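Search this site Search
Student Projects > Reports

Comparing Two Grippers and Two Camera Placements in Simulation
Dong-geon Song
2 Jun 2024
6 comments

The aim of this project was to find out whether a cheap two-finger gripper could do the same household tasks as a more expensive three-finger one, and whether the choice of camera mattered more than the choice of gripper. I had no access to a real arm for this part of the course, so everything was run in simulation. The two grippers were the Verkov (2 fingers, parallel) and the Lolbridge (3 fingers, adaptive). Both were modeled from their drawings and mounted on the same simulated arm with the same controller, which we call Ma in our group.

The test room has a plain blue floor and walls, a roll-top desk, and a window with a city view behind it. I kept the colors flat on purpose. An earlier version had a patterned floor, and the object detector spent a lot of its time on the pattern. The desk is a low-resolution model, but its collision shape is accurate enough for reaching tests.

Before any runs I saved views from the free camera with the arm unloaded, to check the placement of the furniture and the lighting.
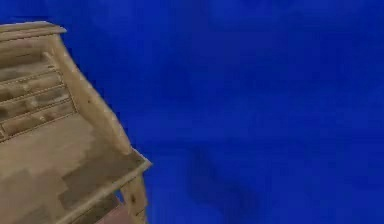 Each gripper did 870 runs. A run began with the arm in its home position and one object placed at random on the writing surface. The arm had to pick up the object, lift it and hold it for 3 seconds. The objects were a block, a mug and a pen. A run counted as a failure if the object slipped or if the planner gave up before contact.

The Lolbridge did better with the mug. The Verkov did better with the pen, which I did not expect. The third finger of the Lolbridge often touched the desk first when the object was thin, and the controller read that contact as a grasp and closed too early. Raising the contact threshold helped, but then it squeezed the mug too hard. I did not find one setting that worked for both. On the block there was no difference worth reporting.

The second part of the project was the cameras. One was fixed high in the room and the other was mounted on the wrist. Both fed the same detector, Clunano, with no retraining between them. The window was a problem for the fixed camera. The view outside is a flat picture of a neighborhood with a lot of small shapes in it — roofs, cars, trees — and the detector marked several of them as objects to pick up.
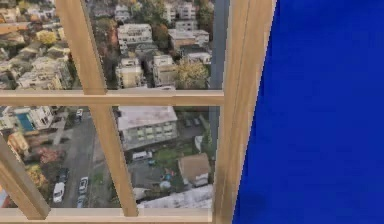

I tried masking the window area by hand, and the false detections stopped. This is not a good general fix, as the mask has to be redrawn each time the camera is moved. The wrist camera did not have this problem while it was pointed down at the desk. It did lose the object during the last part of the approach, when the fingers blocked the lens.

Changing the camera made a bigger difference than changing the gripper. With the wrist camera, most of the remaining failures came from the planner, and both grippers had them. With the fixed camera and no mask, many runs ended before the gripper got near the desk at all.

There are limits to these results. Friction was set to one value for all objects, and the simulated fingers do not bend the way rubber pads do. The Verkov has soft pads, so its results with the mug may be too low. I also used only one desk height.

In August I will have time on the lab arm and plan to repeat the pen and mug runs there, starting with the Verkov and the wrist camera. The scene files and the settings for Ma are in the course folder.

3 shares

Related reports
Tuning Contact Thresholds on the Ma Controller
Wrist Camera Calibration Notes
Training Clunano on Plain Backgrounds
A Low-Cost Mount for the Lolbridge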